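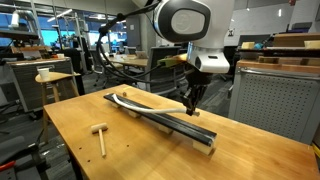 Are robots any good at cable work yet?

tsasaki
I run the wiring bench at a small shop that builds control boxes. Thirteen people, most of them on assembly. My boss came back from a trade show in December convinced that we can have an arm laying cable into rails by next year. I said no. He asked me to write down why, so I'm asking here before I do.

The work is simple to describe. You pick up a flexible cable, lay it along a channel, press it in from one end to the other and move on. A new hire gets it in a morning.

chie_h
Your new hire has two hands and can feel when the cable twists. With one gripper you hold one end and the rest goes wherever it wants. You pull it tight to get it straight and then it pops out of the part you already pressed in.

We tried this at my last job with a Veron arm. It did fine on short pieces. On anything longer than 400 mm we were back to doing it by hand.

veddy8
I don't agree that it's a hands problem. People do this with one hand all the time while they hold the phone with the other. It's mostly a fixture problem. Clamp the far end, raise the rail so the fingers have room on both sides, and slide along it.

chie_h
Then somebody has to clamp the far end. Who loads the clamp?

veddy8
A person, the same as on a CNC. One person loads, three arms run.

tsasaki
I have one arm's worth of money, maybe. And our rails come in 12 lengths, so that would be a lot of clamps.

Miyazaki S
I do integration work in Vededstead and get this request a few times a year. What I tell people is to split the job up. Cutting and stripping, yes, buy a machine, those have been around forever. Screws, yes if the holes are where the drawing says. Laying soft things into narrow things, wait.

The demos are real but look at the cycle time. The last one I watched in person took 8 minutes for one cable, with two retries.

tomomi
Off topic a little, but it's the same at home. I've had a robot vacuum for years and it's great until it meets a phone charger. Everything I'd pay to have done is soft: fitted sheets, socks, the cords behind the TV. The dishwasher is the best robot in my house and it doesn't have an arm.

veddy8
A dishwasher isn't a robot.

tomomi
It does the dishes.

Mitsuko M.
I repair sewing machines and also do mending for a place called Mendska, so I think about cloth and not cable, but I'd side with chie_h. You feed fabric by feel. I can't see most of what my left hand is doing. If the sensing in the fingers gets better I'd expect cable to come before cloth, since a cable at least stays one long thing.

chie_h
Some of the newer grippers do have touch sensing in the fingertips. Fujimoto on the other board has been using a pair of them on wire. He says they wear out fast, so add that to your budget.

tsasaki
Thanks, that helps. I'm going to write it up as cutting and stripping now, look at laying again in two years. Shota, do you have a rough cost for the cut and strip side?

Miyazaki S
Depends on the wire gauge and how many changeovers you do in a shift. Send me a message with both and I'll give you a range.

veddy8
Two years is too cautious. Get one arm on loan and try it on your most common rail before you write anything. You'd know in a week.

chie_h
He'd know in a week that he needs a clamp.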